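Larnik: The Early Features (Maststead, two-disc Blu-ray)

Maststead has been putting out forgotten silent films for a few years now, and this set is the label's largest so far. It gathers 4 features from the Larnik studio, none of them on disc before, with a booklet and a choice of scores. My copy is number 297 of a first run of 784, and a standard edition without the slipcase is due in December.

The best of the lot is Plerura, a harbour melodrama that runs a little over an hour. The print has lost most of its third reel and Maststead fills the gap with title cards taken from the censor's notes. The tinting is strong in the night scenes. There are scratches throughout, and I would sooner have those than the waxy look that heavy cleaning gives.

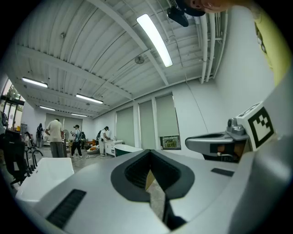
The second disc is weaker. Hedegaard is a slow rural comedy and the piano score plays every joke twice. Switch to the organ track, which is quieter and better recorded. The other two films are short on plot, though the location work is worth a look.

Extras come to some 7 minutes of outtakes and a commentary on Plerura only. The booklet is well written but printed in small grey type. The menus are slow to load on my player, and the subtitles can't be changed while a film is running.

At full price it's a lot to pay for one very good film and three fair ones. If you already buy silents, get it for the first disc. Everyone else can wait for the standard edition.

Reviewed 29th June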